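Textile Care and Testing
Unit 2: Dimensional Change in Woven Household Fabrics
Course notes, A. Gautier

Reading before class: Vidal, chapter on finishing; handout from Unit 1 on yarn twist.

Terms

Dimensional change is the difference between a marked length before laundering and the same length after laundering, given as a percentage of the first. A negative value is shrinkage. A positive value is growth. Warp and weft are always reported separately. An average of the two has no use in this course.

Relaxation shrinkage is the release of tension put into the cloth during weaving and finishing. Most of it appears in the first wash. Progressive shrinkage continues over later washes and is typical of wool, where it comes from felting. Cotton and linen show mainly the first kind.

Causes

Warp yarns are held under tension on the loom, and wet finishing pulls the fabric lengthwise again. When the fabric is wetted without load, the fibers swell, each yarn must travel a longer path over its neighbors, and the crimp increases. The cloth gets shorter and often slightly thicker. Open weaves have more room for this than tight ones.

Skew is a separate fault. The weft lies at an angle to the warp instead of at 90 degrees, and a cut rectangle dries as a parallelogram. Do not record skew as shrinkage. Students often do so when they measure only one edge.

Calculation

Change (%) = (final length - original length) / original length x 100

Worked case: original warp length 1000 mm, final length 982 mm. The difference is 18 mm and the result is -1.8 percent. Keep the sign in the report.

Marking and conditioning

Mark with indelible thread or textile ink, well inside the hem. Condition the specimen lying flat, with no folds, before the first measurement and again before the second. The two conditioning periods must use the same temperature and humidity. Lay the specimen on a smooth table and remove wrinkles by hand without stretching it. Read the tape at the inner side of each mark.

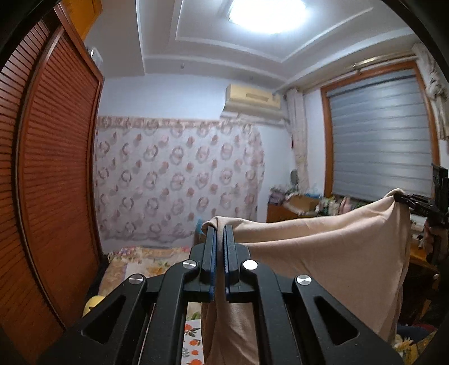
Drying method has to be stated with every result. Line drying adds the weight of the water to the lower half of the cloth and can hide part of the warp shrinkage. Tumble drying gives the highest values for cotton. Flat drying on a screen lies between them in most cases and is the method used in our lab - see the sheet by S. Bailly for screen sizes.

Exercise for next session

Compare the Trallon and Plosetti plain weaves, warp and weft. Report each direction on its own line, name the drying method, and note any skew. Work in groups of 2. Hand in the raw readings with the report.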